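Flaltano F7 Bricklaying Arm
Construction Robotics / Masonry / Site Equipment

Price: on request (we asked, and the answer depends on who is asking)
Reviewed for this listing by Shirin Asadi, 10/23/22

Flaltano says the F7 will lay 2,286 bricks in a shift. We list it because customers keep asking for it, and we would like you to read the small print before you call us.

The shift in that claim is a long straight wall with no openings, on a level slab, with pallets already cut open and mortar mixed by somebody else. Put in two windows and a corner and the number drops. On the garden wall we watched in July, the crew got 663 bricks down before lunch and then spent most of the afternoon moving the track. A good mason with a helper would not have been embarrassed by that.

What you get
Arm on a tracked base
Mortar pump and hose
Tablet controller, with spare battery
4 leveling feet
Two days of training at your yard

What you don't get
Scaffold mounts. These are made by Porkex and sold separately.
Wall ties. The arm does not place them, so a person still walks the course behind it.
Any promise about rain. The manual says "light moisture," and we could not get anyone to say what that means.

Accuracy is where the F7 earns some of its money. Joints came out even, and the line held over the full run. We do wonder how long that lasts once the base has been dragged around a muddy lot for a season. Flaltano's test data all comes from indoors. 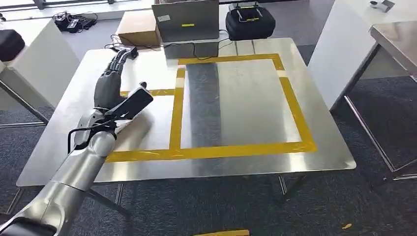 Software is the other sore point. The arm reads wall plans from Aravena only. If your architect works in anything else, plan on redrawing, or pay the yearly fee for the Ostov converter, which handled our plain walls and choked on an arch.

Service calls are 7 business days out in most areas. Ask for that in writing, along with the price of a replacement gripper pad, as the pads wear out faster than the brochure suggests.

Rent before you buy. Weekly rental includes delivery and setup but not the operator.

Availability: special order
Returns: unopened pump kits only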